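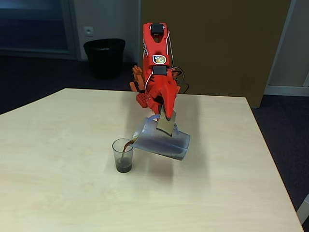

第3回　注ぐ（ピッチャーから小さいカップへ）
今回の授業では、濃い色の飲み物をピッチャーから試飲用のカップに注ぐ練習をします。前回は計量と希釈を習いましたので、飲み物そのものはもう皆さんが自分で作ることができます。注ぐことは簡単に見えますが、試飲会では一番よく失敗が起こる作業です。小さいカップでは口が狭いので、流れの太さがとても大切になります。濃い茶色の液体が注ぎ口から細い一本の線になって、わずかに曲がりながら透明なカップの口に入っている、この形を目標として覚えてください。線が太いと、カップはすぐにいっぱいになり、手を止めるのが間に合いません。

科目：飲料サービス基礎（Wostgate校　冬学期）
担当：Colm Kinsella
実習補助：Ailbhe Hegarty
配布日：2025年1月10日

1．用意するもの
・半透明のプラスチックのピッチャー（容量は最大2000 ml）
・透明な小さいカップ
・Brekico社の濃縮コーヒーを前回の割合で薄めたもの。濃縮麦茶を使う班もあります。
・布巾を二枚。一枚は机のため、一枚は注ぎ口のためです。
・はかり（班に一台）
・水を入れた練習用のボトル

ピッチャーは棚の二段目にあります。Vornaのピッチャーと McKinnon のピッチャーが混ざって置いてありますが、注ぎ口の形が少し違いますから、同じ班の中ではどちらか一種類だけを使ってください。Vornaは注ぎ口が細く、McKinnonは広くて浅いです。初めての人にはVornaをすすめます。

2．言葉の整理
日本語の教科書と英語の教科書では、用語がぴったり合わないことがあります。この授業では次のように使います。

注ぎ口：ピッチャーの縁にある、とがった部分。英語の spout です。
縁（ふち）：ピッチャーの口のまわり全体。
流れ：注ぎ口からカップまでの液体の線。
落差：注ぎ口からカップの口までの高さ。
切る：流れを止めること。「液を切る」とも言います。
後だれ：切った後に、注ぎ口の下を伝わって落ちるしずく。

「つぐ」と「そそぐ」はどちらも漢字で「注ぐ」と書けます。私は授業では「そそぐ」と読みますが、お客様の前では「おつぎします」と言うほうが自然だそうです。Hegarty先生と私の読み方が違っても、同じ作業のことですから心配しないでください。

3．どのくらい入れるか
練習では、ピッチャーに700 mlだけ入れます。一杯は80 mlとします。計算では八杯とれて、60 ml残ります。この残りはカップに入れないで、味の確認に使います。

ピッチャーを満杯にして始める人がいますが、満杯のときは少し傾けただけで液体が出ますので、細い流れを作ることが難しくなります。反対に、残りが少なくなると、かなり深く傾けなければ出ません。つまり、同じ流れを保つためには、一杯目と八杯目で傾きを変える必要があります。半透明のピッチャーを使うのは、傾けている間も横から液面が見えるためです。液体の色が濃いと、どこまで残っているかがもっと分かりやすいです。

残りの量を読むときは、ピッチャーを一度まっすぐに戻して、机に置いてから読みます。傾けたままで目盛りを読むと、正しい数字になりません。また、色の濃い飲み物は内側の壁に薄く残りますので、壁の色を液面と間違えないようにしてください。

4．手順
（1）カップを机に置きます。手に持ちません。机の端から手のひら一つ分は離します。
（2）ピッチャーの注ぎ口を、カップの口の真上より少し手前に持ってきます。液体はまっすぐ下には落ちないで、少し前に飛びます。どのくらい飛ぶかは流れの速さで変わります。
（3）落差を決めます。最初は指三本分から始めます。
（4）ゆっくり傾けます。最初の一滴が出たら、そこで一度傾きを止めて、流れが一本の線になるのを待ちます。
（5）線になったら、そのまま動かさないで、カップの中の液面を見ます。流れのほうは見ません。
（6）目標の量の少し手前で、ピッチャーを手首で早く起こします。
（7）注ぎ口を布巾で軽く押さえます。こすらないでください。

（6）は遠慮しないで早くします。ゆっくり戻すと流れがだんだん弱くなり、注ぎ口から離れなくなって、ピッチャーの外側を伝わります。机の汚れの多くはこのときにできます。

5．よくある失敗
泡が多い
落差が大きすぎます。コーヒーの場合は泡が白く残って、量が正しく見えません。落差を小さくして、できればカップの内側の壁に当てるように注ぎます。

カップが動く、または倒れる
軽いプラスチックのカップでは、空のときに太い流れが当たると動くことがあります。最初だけ特に細く注いで、底に少したまってから普通の流れにしてください。ピッチャーの注ぎ口をカップに当てて押さえる方法は、衛生のためにこの授業では認めません。

一杯ごとに色が違う
濃縮液を薄めた後、よく混ぜていません。濃いものは下にたまりやすいです。注ぐ前にスプーンで底から混ぜ、四杯目の後でもう一度混ぜます。ピッチャーを振ると泡が立ちますから、振らないでください。

量がそろわない
目の高さが高すぎることが多いです。上から見ると、カップの液面は正しく分かりません。少しひざを曲げて、横から見てください。背の高い学生はこれを忘れやすいです（私もそうです）。

手が疲れて流れが揺れる
取っ手だけで支えないで、反対の手をピッチャーの底に軽く添えます。休んでもよいです。急ぐ必要はありません。

6．実習
登録者は18名ですので、三名ずつ六つの班に分かれます。班の中で、注ぐ人、はかる人、記録する人を交代します。

練習A　水で行います。空のカップをはかりにのせて、表示をゼロにしてから80 g注ぎます。はかる人は数字を声に出して読み、注ぐ人は数字を見ません。
練習B　同じことを、声なしで行います。
練習C　薄めた飲み物を使います。ピッチャーに700 ml入れて、八杯を続けて注ぎます。全部注いだ後で一杯ずつ重さをはかり、記録用紙に書きます。水との重さの違いは小さいので、ここでは1 mlを1 gとして計算します。
練習D　時間がある班だけ。ピッチャーを別の種類に替えて、練習Cを一回行います。

記録用紙には、重さのほかに、こぼしたかどうか、後だれがあったかどうかを丸で書いてください。こぼしても点数は下がりません。書かなかった場合は下がります。

7．片付け
ピッチャーは使った後、すぐに水を入れてください。コーヒーも麦茶も、時間がたつと内側に色が付いて、半透明のプラスチックでは目立ちます。8月の集中コースのとき、週末の間そのままにしたピッチャーが二つあり、重曹を使っても完全には元に戻りませんでした。

洗うときは、柔らかいスポンジを使います。注ぎ口の先は指で触って、傷がないか確かめてください。先に小さい傷があると、流れが二つに分かれることがあります。傷を見つけたら、棚に戻さないで、流しの右の箱に入れてください。

カップは色の付いた飲み物に使ったものと、水だけに使ったものを分けて集めます。

8．次回までの課題
（ア）家にある容器を二つ選び、水を同じ量入れて、小さいコップに注いでください。注ぎ口の形と後だれの関係を、二百字ぐらいで書きます。牛乳パックや急須でもかまいません。
（イ）練習Cの記録から、一番多い一杯と一番少ない一杯の差を計算してください。その差が何杯目に出たかも書きます。
（ウ）教科書の「氷を入れた飲み物」の章を読んでおいてください。次回は氷の入ったピッチャーを使いますので、注ぎ口に氷が来たときにどうするか、先に考えておくとよいです。

提出は次の授業の始めに、紙でお願いします。手書きでもよいですが、鉛筆は薄くて読みにくいので、ペンで書いてください。質問がある人は、授業の後に実習室で私かHegarty先生に聞いてください。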